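Muvstead Break Room Workers Ask for Answers Before Coffee Automation Goes Live

Counter staff say Solanki's pilot plan is long on promises and short on details about hours

MUVSTEAD, June – Employees who run the coffee counters at the Solanki offices in Muvstead are asking the company to hold off on its automated drinks service until it puts in writing what will happen to their shifts.

Solanki plans to hand over 3 of its staff counters to a system supplied by Oson. Under the plan, a robot arm would place cups, start the machine and set finished drinks out for pickup. The company has told employees that the system can handle 500 drinks a day and that the people now behind the counters will be "freed up for higher-value hospitality tasks."

The Muvstead Counter Staff Association, which represents 78 employees, has asked twice what those tasks are. It has not received a list.

"I have worked a counter for a long time and I would love to know what the higher-value part is," said Catriona McIver, spokesperson for the association. "If it means wiping up after the arm and explaining the touch screen to people at 7:30 in the morning, then say so, and say what it pays."

Oson's setup work has so far been done in simulation, using a computer model of a counter and its coffee machine.

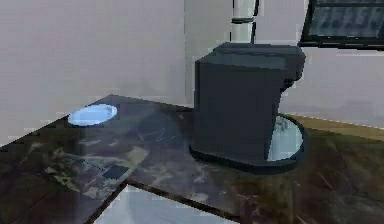 Simulated counter with coffee machine, rendered view.

Solanki's briefing to employees cites 2000 simulated drink orders completed ahead of the pilot. The association does not dispute the number. It questions how much it says about a morning rush, when regulars change their order halfway through, the milk runs out and somebody leaves a laptop bag where the cups go.

The briefing gives no figure for how often a person would have to step in. It also leaves out who refills the beans, who cleans the drip tray and who gets called when the system stops. Counter staff do all of that now, between customers, and the association expects they will still be doing it afterward with fewer people on the schedule.

"They keep showing us the part where the coffee gets made," McIver said. "Making the coffee was never the hard part of my day."

The association is asking Solanki for a written guarantee of current hours through the pilot, paid training for anyone assigned to look after the equipment, and a log of every stoppage that staff can read. It also wants one counter in each building kept fully staffed.

Members have not voted to oppose the pilot. Several have said they would be glad to give up the repetitive lifting and reaching, provided the hours stay.

About the Muvstead Counter Staff Association
The association represents employees at the coffee counters in Solanki's Muvstead offices.

Media contact: Catriona McIver, Muvstead Counter Staff Association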